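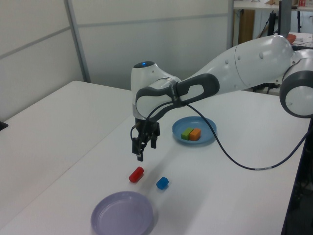

Benedetta Farina writes that bicarb paste has taken the shine off her kettle, and would I please stop recommending it. Fair enough. Bicarb is for the inside of the oven, where shine left years ago.

For greasy fingermarks, use warm water, a drop of dish soap and an old cotton T-shirt. Wring the cloth out until your wrists complain. My mother in Gorside used 100 mL of vinegar on everything, including the dog's bed, and the house smelled like a chip shop until April.

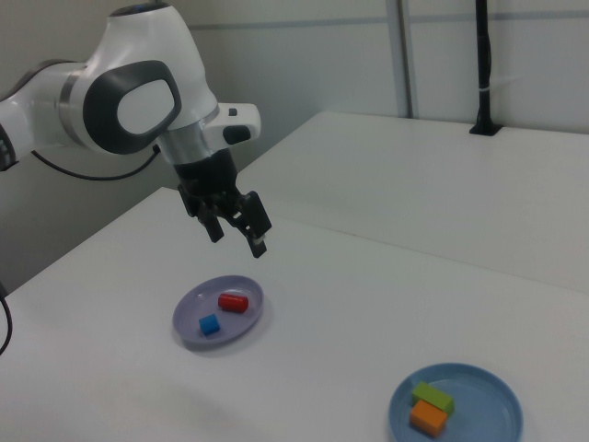
Brushed metal shows every careless wipe, so follow the grain and dry it straight away. Glossy white casings are more forgiving, but grime loves a seam. Where white meets a silver ring, as it does just above the black gripper, wrap the cloth round a blunt butter knife and go slowly. Cotton buds also work, if you have the patience and nothing in the oven.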